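# Who Packs the Lunch Trays? People and Robots at Work

Have you ever wondered who puts the fork, the napkin and the little carton of juice on a lunch tray? At a company called Bradoro, the answer used to be "people, all day long." Natalia Zepeda was one of them, and she was very good at it. She could fill a tray while telling you a whole story about her dog! But after reaching for the same things over and over, her wrists ached by the time she got home.

Then Bradoro brought in its first robots, and some of Natalia's job changed. Using machines to do a task that people used to do is called **automation** (say it like this: aw-tuh-MAY-shun).

Now, a robot doesn't have a hand like yours. Many of them have a **gripper**, and a simple gripper has just two fingers. They move apart, they move together, and whatever is between them gets held. Try it yourself with your thumb and one pointing finger. You can pick up a crayon pretty easily, but tying your shoe is another matter, isn't it?
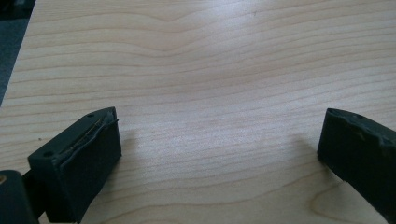 *Two gripper fingers, open wide over a wooden tabletop. Can you find the rough, worn edge on the finger at the right?*

Fingers like these get worn, just as the soles of your sneakers do, and somebody has to notice. At Bradoro that somebody is Natalia! She looks the grippers over each morning, and she has learned how to take off an old finger and screw on a new one. She also teaches the robots where to reach, which she says is a bit like showing a very patient puppy the same trick 100 times.

Not everyone was happy at first. Nicanor Sandoval had packed trays for years, and he worried there would be no job left for him. That is a real worry, and at some workplaces people do lose their jobs when machines arrive. Nicanor spent August in a training class, and now he checks the finished trays and fixes the ones that come out wrong. He likes it, mostly, though he misses chatting with the friends who used to stand next to him on the line.

Next time you're in a store or a cafeteria, ask a grown-up who works there which jobs the machines do, and which ones they would never want to give away.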